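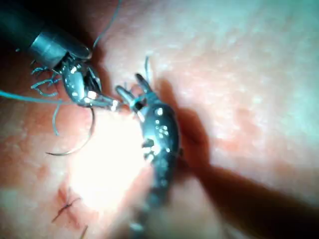 Bookbinders buy curved needles because they have been told to. The instructions that came with our Driltumis sewing kit say a curved needle is "faster and kinder to the paper" for sewing the pages of a book together, and several online guides say the same thing in nearly the same words, which made me wonder how many of their writers had checked. There is a good case for a curved needle in surgery. A needle like the silver half-circle held in the metal jaws has to enter a surface and come back out of it on the same side, and a straight one would have a hard time making that turn. A folded sheet of paper is different. It opens. You can get at both sides of it with your fingers.

Does a Curved Needle Sew a Better Book?
Khải Quách
Clallside Summer Craft and Materials Project
Submitted 7/20/25

What I wanted to find out
The kit makes two claims, speed and less damage, and I tested them separately. I left out comfort. I have small hands and a strong dislike of the curved needle by now, so my opinion on comfort is not worth much.

Materials
I used plain copy paper folded into sections of four sheets, with the holes punched ahead of time using an awl and a cardboard guide. The thread was Madia waxed linen, all from one spool. Both needles were from the kit and looked the same thickness, but I had no way to measure that well. If one was thicker, the damage results below are in trouble.

Method
I sewed 30 sections with the straight needle and 30 with the curved one, using a kettle stitch at each end. I switched needles after every book so that I would not get all my practice on one of them. Each section was timed from the first hole to the last. Afterward I opened every section and looked at the holes under a desk magnifier. A hole was marked as torn if I could see a split running out from it along the fold.

I had sewn a few practice books in April with the straight needle only. I should have practiced with both, and a reader who likes curved needles is right to complain about that.

Results
The straight needle was quicker on the inside of the fold, where the curved one kept turning in my fingers. The curved needle was quicker at the kettle stitch, where you have to reach under the stitch below. Over a whole section the straight needle came out slightly ahead, but my times jumped around so much from one section to the next that I would not bet on it.

With the straight needle, 7 sections had at least one torn hole. The curved needle had fewer, but three of my straight needle tears were in the same book, and I think I punched that one badly.

What I make of it
The "faster" claim did not hold up for me. The "kinder" claim might be true, and my test is too small and too messy to settle it. Tiêu, a binding manual in our shop library, suggests a mixed method: straight needle through the folds, curved needle for the kettle stitch. That fits what I saw, but it means stopping to change needles, and the manual gives no times for that either.

If I did it again I would sew 50 sections with each needle, have someone else punch the holes, and have someone who did not know which needle was used check for tears. I would also use better paper. Copy paper splits if you look at it wrong, and nobody sews a good book out of it.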